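## 4. The workshop build and what it can show

The build took place in the shared workshop at Stenwood, on evenings and weekends, with parts that members either owned or could order without much pain.

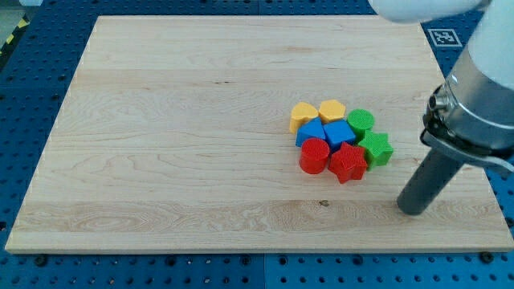
**Figure 1.** The work area at Stenwood, with the arm over the maple-look board and the colored blocks grouped near its center.

We set out to test a claim that circulates widely among hobby builders: that an arm of this class, given a simple pushing tool and a few hours of practice data, will learn to separate and sort small objects "on its own." We doubted it before we started. We still doubt most of it, though on narrower grounds, and this section sets out what was built and why the numbers in Section 5 should be read with care.

### 4.1 Table and board

The table is surfaced with perforated panels, and the arm has to be told where that surface is. A printed square marker lies on the table near one corner of the board (Figure 1), and the software works out the position of everything else from it. This is cheap and quick. It is also the weakest link in the whole build. The marker is flat paper on a flat table, and a small error in its angle grows with distance, so that a target at the far side of the board can be missed even when the near side looks perfect. The Zodholm guide, which we followed for the first setup, treats this step as a single line. We spent most of January on it.

The wooden board was added late. Blocks pushed directly across the perforated panels caught on the holes, and the early runs were mostly a study of holes. Wood solved that problem and brought in a milder one, as blocks slide more easily along the grain than across it. We measured neither direction well enough to report a figure. Readers who want to repeat the work should turn the board a quarter turn between sessions, as we failed to do until the last week.

### 4.2 Blocks

The set has eight blocks in four colors, two of each, and the two blocks of a color never share a shape. The reds, for instance, are a round one and a star. The intent was to stop the controller from getting by on color alone. Whether that worked is an open question. A controller can still memorize eight items, and eight is a small number to memorize. Published demonstrations with sets of this size are often described as showing that a system "understands" shape and color. We see nothing in our own logs that would let us tell understanding apart from a lookup table, and we suspect the same is true of other people's logs.

The tops of the blocks have a fine crosshatch. It breaks up glare from the shop lights, which had been confusing the color step. The sides of the red round block are still glossy, and at certain times of day it was read as two objects.

### 4.3 Tool and controller

The arm pushes with a single dark rod with a rounded tip. It does not grasp anything. We chose this partly for cost and partly because grasping hides mistakes: a firm grip can drag a block into line after a poor approach, while a rod that comes in off center simply spins the block away. For judging a controller, the rod is the more honest tool. It makes for dull video.

Two controllers were compared. The first, Major, is a short set of hand-written rules that was drafted by Bernadette Ó Flaithearta before the arm was even bolted down. The second, Stiltum, is a learned controller trained on 2000 recorded pushes. All of those pushes were made by one person, right-handed, standing on the same side of the table, and we believe the training set carries that person's habits – how much so, we cannot say.

### 4.4 Trials

A trial began with all eight blocks in a tight group and ended when every block stood clear of its neighbors, or when 3 minutes had passed. We ran 202 trials in all, split evenly between the two controllers. The tight starting group was placed by hand, and this matters more than we first allowed. A person asked to make a "random" cluster makes tidy ones. Rows form. Blocks of one color end up side by side. By the time we saw the pattern, more than half of the trials were done, and we kept the method unchanged so that the two halves could be compared.

The star blocks caused most of the failures. When a star is pressed against another block, the points can lock, and a straight push moves both pieces together. Major has a rule for this (push at the notch, then back off) and Stiltum does not, at least not one that we could find. It did sometimes free a star by what looked like a deliberate nudge from the side. We watched the recordings of those cases several times and disagreed among ourselves, so they are counted as plain successes with no comment on intent.

### 4.5 Limits

Hand-written rules for pushing flat objects were already old news in 1990, and a fair reader may ask what a learned controller adds on a table this small. Our answer at this stage is convenience in setup, and perhaps some tolerance for a marker that has drifted. We did not test drift on purpose. The one session in which the marker had been knocked was discovered afterward and has been left out of the totals; including it would have favored Stiltum slightly, and we list it separately in Table 2.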